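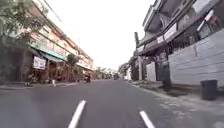

Fiifi Sowah wrote in to say that his canvas tote smells of onions no matter what he does, and should he just throw it out? Oh please don't, Fiifi! A good shopping bag has years in it yet, and most smells come from the seams, where bits of onion skin and soil like to hide.

Turn the bag inside out and give it a proper shake over the sink or out the back door. Then take an old toothbrush (I keep mine in a jar by the faucet) and brush along every seam, corners too. Mix two tablespoons of baking soda with a little water until you have a paste, rub it in wherever it smells worst, and go and have your coffee. I leave mine about an hour, longer if my sister calls.

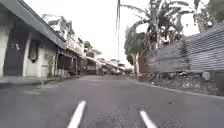

After that, rinse it in cool water and wash it with plain soap, no softener, which only leaves a coating that holds on to the next smell. Hang it by the bottom hem so the handles don't stretch, and let it dry all the way through before you fold it. Mine goes on the line in the morning and is usually ready by 6, though in November I give it the whole night indoors near the stove.

For onions and muddy carrots, I now carry a small cotton sack inside the big one. An old pillowcase cut in half does very nicely, and you get two out of it if you're willing to sew one extra seam.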